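Startseite Beiträge Themen Über mich Kontakt

Wir verwenden Cookies, um unser Angebot zu verbessern. Mit der weiteren Nutzung stimmen Sie dem zu.

November
von Haf Griffiths

1/ Ich plane in diesem Monat das Gerätebudget für unsere kleine Gruppe bei Breneo. Es geht um Handgreifer, mit denen Menschen Aufgaben vormachen, damit später der Roboterarm davon lernt. Ich schreibe hier auf, wie ich rechne. Vielleicht hilft es jemandem, der das auch zum ersten Mal macht.

2/ Der Rahmen: 4000 Euro bis Jahresende. Das klingt nach viel, wenn man nur an die Greifer denkt. Im ersten Entwurf hatte ich auch wirklich nur die Greifer eingetragen. Gwion Vaughan hat die Tabelle gelesen und daneben geschrieben: «Und die Kabel?» Er hatte recht.

3/ Wir arbeiten mit zwei Greifern, links und rechts. Eine typische Aufgabe ist eine Karte in einer weißen Kunststoffkiste greifen. Für so eine Aufgabe kostet das Material fast nichts, Kiste und Karten stehen bei mir unter «Kleinteile».

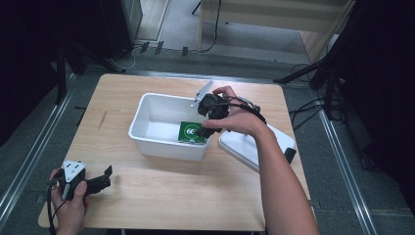 Teuer wird, was man in der Produktliste nicht sofort sieht. An jedem Greifer hängt ein Kabel, und ein Kabel wird bei jeder Bewegung mitgebogen. Ich plane jetzt pro Greifer ein Ersatzkabel ein und dazu eine Zugentlastung.

4/ Angebote habe ich zwei eingeholt. Incombe verkauft nur komplette Sets, die Finger kann man dort nicht einzeln nachbestellen. Gwynne verkauft alles einzeln, aber die Lieferzeit beträgt vier Wochen. Mit dem kompletten Ersatzteilpaket komme ich bei Gwynne auf 3143 Euro. Versand ist enthalten, ich habe zweimal nachgefragt.

5/ Der Rest von 857 Euro bleibt vorläufig als Reserve stehen. Unsere Buchhaltung mag das Wort «Reserve» nicht besonders. In der Tabelle heißt es deshalb «Verschleißteile, ungeplant».

6/ Zum Verschleiß selbst: Bitte schaut euch die Beläge an den Fingern an, bevor ihr ein Budget macht. Der Kunststoff hält nach meiner Erfahrung lange. Der dunkle Belag ist es, der an den Kanten ausfranst und Falten bekommt. Ein Satz Beläge ist billig, aber man muss ihn im Schrank haben, wenn man ihn braucht.
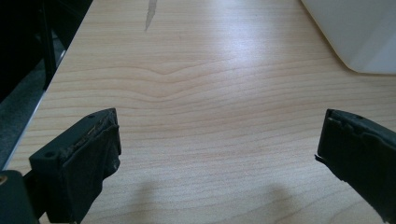

7/ Meine Liste für die Bestellung, in der Reihenfolge der Wichtigkeit:
- Beläge, drei Sätze pro Greifer
- Ersatzkabel mit Zugentlastung
- ein Paar Ersatzfinger
- Schrauben und eine zweite Montageplatte

8/ Nicht auf der Liste: ein neuer Tisch. Der Wunsch kam aus dem Team, und ich verstehe ihn, die helle Platte spiegelt bei starkem Licht. Eine matte Unterlage werde ich zuerst ausprobieren.

9/ Am Dienstag geht der Antrag an die Projektleitung von Kumon, unserem gemeinsamen Vorhaben. Falls jemand von euch Beläge kennt, die man selber zuschneiden kann, schreibt mir bitte vorher. Auch die Klebstoffe interessieren mich, damit habe ich noch gar keine Erfahrung.

Newsletter abonnieren Datenschutz Impressum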